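Werkdale Kitchen Garden Society
Minutes of the winter meeting, 14 December 2025 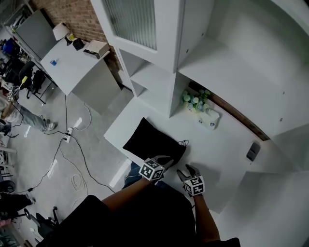 The meeting opened at 3 pm with 15 members present, and a very warm welcome to those who had come over from Nemton in such dreadful rain (the mince pies were much appreciated!). The minutes of the last meeting were agreed.

Seed order. After a long and friendly chat we settled on 176 packets, mostly broad beans, leeks and beetroot, with a few of the purple carrots that did so nicely last year. The order goes to Skorico before the end of January.

Onion sets. We will take 300, to be shared out by plot. Anyone wanting shallots as well should please add them to the list on the shed door.

Soup lunch. Leek and potato again, as everybody seemed to want it, with about 9 loaves and whatever parsley is still standing. Offers of large pans gladly received.

Water butts. The one by the Stöckli gate is leaking again. Carried over to the next meeting.

The meeting closed at 4.20 pm, and tea went on a good while after.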